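**Conlow two-arm cell: cable loop keeps snagging on the left wrist**

**strazds_rasa**
We've had our Conlow pair folding and hanging clothes since March and I love this thing, but the gripper cable on the left arm is driving me nuts. Every time it reaches high, the loop pulls tight at the wrist. How are you all routing yours? Ours is clipped at the forearm and nowhere else.

**flatine92**
Two clips minimum! One behind the wrist ring, one past the elbow, and leave a fist of slack between them. I ran 4000 cycles that way before I had to touch the cable again – and even then it was the connector.

**mcheetham**
Disagree on the slack. A big loop catches on hangers, table corners, everything. Keep it short and limit the wrist rotation in software. Boring fix, works great.

**flatine92**
Limit the wrist and you lose half the fun poses though. Hanging a shirt needs that twist.

**mcheetham**
It needs 92 degrees on my cell. I measured. You're allowing way more than that.

**aigars_k**
Both of you are kind of right. What finger pads are you on, Rasa? If the pads are worn, the gripper closes harder and people blame the cable for the current spikes. Check that first, it takes 2 minutes with a hex key.

**strazds_rasa**
Pads are the Borkex ones, changed last month, so I think they're good. Tonight I left the loop long on the left arm and gave it the long black piece while the right worked on the green kid's tee at the rack.
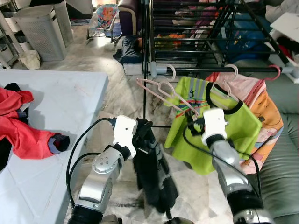
I'm going to try flatine's second clip first, then bring the rotation limit down a little at a time and see where it starts complaining. I also re-torqued the base bolts while I was down there – one was nearly a full turn loose, so if you haven't checked yours, go do it!

**aigars_k**
Ooh, which one? Mine always goes at the back left.

**strazds_rasa**
Back left!! Thread locker is going on tomorrow.

**mcheetham**
Use the medium stuff. And write down the wrist angle when it faults, or we'll be arguing about slack for another 16 posts.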